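Wukia Dampfbügelstation 388 – Gebrauchsanleitung
Kapitel 4: Wäsche vorbereiten und Gerät in Betrieb nehmen
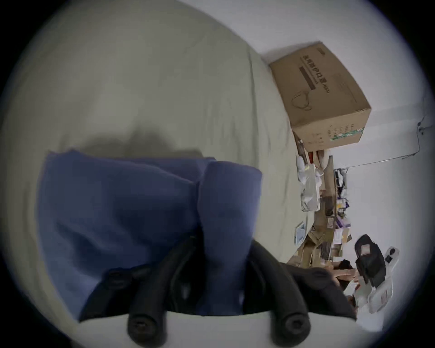 Abb. 4.1: Blaues Textil, noch nicht glatt gezogen, vor hellem Stoff

4.1 Wäsche vorsortieren

1. Pflegeetikett prüfen. Teile mit durchgestrichenem Bügeleisen nicht mit diesem Gerät behandeln.
2. Wäsche nach Temperatur ordnen und mit der niedrigsten Stufe beginnen.
3. Dunkle Stoffe auf links wenden, damit keine glänzenden Stellen entstehen.
4. Stark zerknitterte Teile ausschütteln und mit der Hand glatt streichen.

Hinweis: Fehlt das Etikett, an einer verdeckten Stelle probebügeln, zum Beispiel an der Innenseite des Saums. Bei Mischgewebe gilt immer die Einstellung für die empfindlichere Faser.

4.2 Wassertank füllen

1. Netzstecker ziehen.
2. Tank nach oben aus der Station nehmen und den Deckel öffnen.
3. Leitungswasser bis zur Markierung MAX einfüllen. Bei hartem Wasser je zur Hälfte mit destilliertem Wasser mischen.
4. Tank einsetzen, bis er hörbar einrastet.

ACHTUNG: Keine Duftstoffe, keinen Essig und kein Kondenswasser aus dem Wäschetrockner einfüllen. Schäden durch solche Zusätze fallen nicht unter die Gewährleistung.

4.3 Aufheizen und bügeln

1. Station auf eine ebene, feste Fläche stellen und das Netzkabel ganz abwickeln.
2. Gerät einschalten und den Temperaturregler einstellen.
3. Warten, bis die Anzeige dauerhaft grün leuchtet.
4. Den ersten Dampfstoß nicht auf die Wäsche richten – im Schlauch kann sich Wasser gesammelt haben.
5. Dampftaste drücken und das Eisen ohne Druck in Richtung des Fadenlaufs führen.

VORSICHT – Verbrühungsgefahr! Kleidung niemals am Körper bügeln oder dämpfen. Kinder vom heißen Gerät fernhalten.

4.4 Nach dem Bügeln

1. Gerät ausschalten und den Netzstecker ziehen.
2. Eisen auf der Ablage abkühlen lassen, danach den Tank leeren.
3. Warme Wäsche erst nach dem Auskühlen zusammenlegen.

Nach mehr als 300 Betriebsstunden muss die Dichtung am Kessel ersetzt werden (siehe Kapitel 7). Passende Dichtungen sind unter der Bestellnummer 1995 erhältlich.

Stand: 2018-08-31
Redaktion: Chaminda Saha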